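4 Fitting the marble-pattern top board

This section covers laying the Staltley top board on a slotted rail base, cleaning it, and setting it up for sorting and placing picture cards. If your board was supplied already fitted, go to 4.3.

4.1 Before you start

You will need:
the top board
the pack of 18 picture cards
6 self-adhesive pads (bag B)
a soft cloth
washing-up liquid and warm water

Two people should lift the board. It is long for its width and flexes if it is carried flat by one person.

CAUTION: Carry the board on its long edge with the glossy face turned away from you. Belt buckles and watch straps will mark the finish, and marks cannot be polished out.

NOTE: The veining differs from board to board. Replacement boards are not matched to the original.

4.2 Laying the board

1. Wipe the tops of the rails with a dry cloth. Remove any grit from the slots where the board will sit.

2. Turn the board face down on a blanket. Peel the pads and press them on, one at each corner and one halfway along each long side. Hold each pad down firmly for a few seconds.

3. Leave the board for an hour before turning it over.

4. Lift the board on to the rails so that its long sides run across them. Lower one short end first, then the other. Do not slide it into place, as this drags the pads.

5. Check that rail is showing along both long sides. The board should not touch any mounting plate or bolt head. If it does, lift it and move it over.

6. Press down on each corner in turn. If a corner rocks, see 4.5.

7. Peel the clear film from the glossy face, starting at a corner and pulling it back low across the board. Keep the film if you expect to move the board again.

NOTE: The board is held by the pads and its own weight. Do not drill it or screw it to the rails.

4.3 Positioning cards

Cards are placed directly on the glossy face. No mat is needed for ordinary use.

1. Clean and dry the board (see 4.4). A card laid on a damp board will stick and the backing may lift.

2. Put cards down picture side up. They do not have to be square to the board - a slight angle makes no difference to sorting.

3. Keep cards clear of the edges. A card that overhangs is easily knocked down between the rails, and thin cards are awkward to get back out of the slots.

4. Keep cables off any part of the board where cards will be laid. Loops that hang above it are acceptable if they do not brush the surface.

5. Look along the board from where you will be working. If glare falls across the cards, move the lamp or turn it towards the wall. Moving the lamp a little way is usually enough. 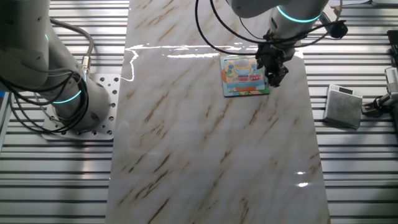
Fig. 4 Top board on its rails, with one picture card at the upper right.

CAUTION: Do not use putty, tape or spray adhesive to hold cards in place. All three leave a residue on the gloss.

4.4 Cleaning

Wipe the board with a soft cloth wrung out in warm water and a drop of washing-up liquid, then dry it straight away. For wax crayon, lay the damp cloth over the mark for two minutes and wipe again. Do not use scouring pads, cream cleaners or anything containing acetone.

Cards should be wiped with a dry cloth only. Store them flat in their box.

4.5 If something is wrong

Board rocks at one corner: check for grit under the pad. If the rail is clean, fit a second pad on top of the first at that corner only.

Board creeps sideways in use: the pads are dusty. Lift the board, wipe the pads with a damp cloth and let them dry.

Cards slide too easily: wash the board again. Furniture polish is the usual cause, and it may take two or three washes to remove.

Cards curl: they have been stored somewhere damp. Put them under a heavy book overnight.

Spare pads and cards can be ordered from Hiseck. Quote the board size and the section number of this guide.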